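How to Measure and Record Rainfall at Home

Prepared for participants in the Brasberg Household Rainfall Record

Residents who take part in the Brasberg record are asked to measure rainfall once each morning and to submit their readings at the end of each month. The instructions on this page apply to all households in the Brasberg and Zavala districts. Participants using the automatic gauges issued in Prekedard should follow the separate guide supplied with those units.

Before You Begin

You will need a straight-sided collecting container, a ruler marked in millimeters, a measuring jug, a notebook and a pencil. Ink runs in wet weather and should be avoided outdoors. Set aside a level surface indoors where readings can be taken out of the wind.
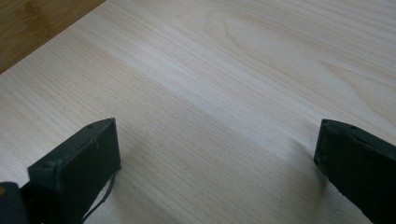

The container should be at least as tall as the heaviest daily rainfall expected in your area. Participants on the Dralora side of the valley should allow extra depth, as storms there tend to be short and heavy.

Step 1. Choose a Site

Place the gauge in open ground, away from walls, fences and trees. As a general rule, the distance to any object should be at least twice the height of that object. Avoid paved areas, where drops may splash into the container. Short grass is preferred.

Once a site has been chosen, keep it. A gauge that is moved partway through the season produces two short records that cannot easily be compared. If a move cannot be avoided, write the date and the new position in the notebook.

Step 2. Secure the Gauge

Sink the container slightly into the soil or hold it upright with bricks. Check that the rim is level in both directions. 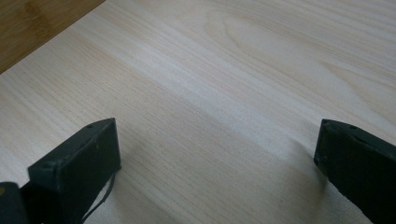 Check the rim again after strong wind. A tilted gauge will usually collect less than it should, and the error grows with the angle.

Step 3. Take the Reading

Readings are taken at 9 a.m. Bring the gauge indoors, set it on the level surface and wait for the water to settle. Lower your eye to the water line and read the bottom of the curve. Record the depth to the nearest half millimeter. If there is no water, enter a zero. A blank entry will be treated as a missed day. 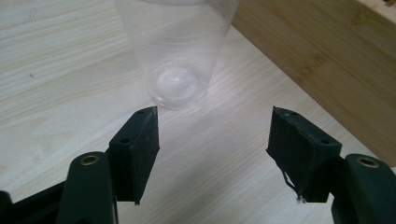
Rainfall depth can be read directly with a ruler only when the sides of the container are vertical. Many household vessels do not meet this condition. A clear plastic cup that is wider at the rim than at the base, for instance, will show a greater depth of water than the rain that fell. In such cases, pour the water into the measuring jug and divide the volume by the area of the opening. A catch of 1000 cubic millimeters through an opening of 1000 square millimeters equals one millimeter of rain.

Step 4. Empty and Replace

Empty the gauge fully after each reading, wipe the inside with a dry cloth and return it to its site. Snow and hail should be melted indoors before they are measured.
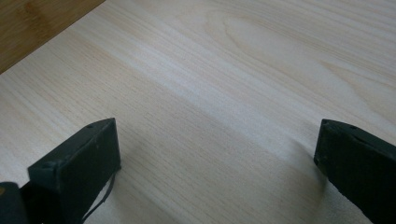
Submitting Your Record

Copy the month's readings onto Form 174 and add the total at the foot of the column. Keep the notebook, as the office may ask to check an entry. Households joining in October should mark the days before their first reading as "not observed."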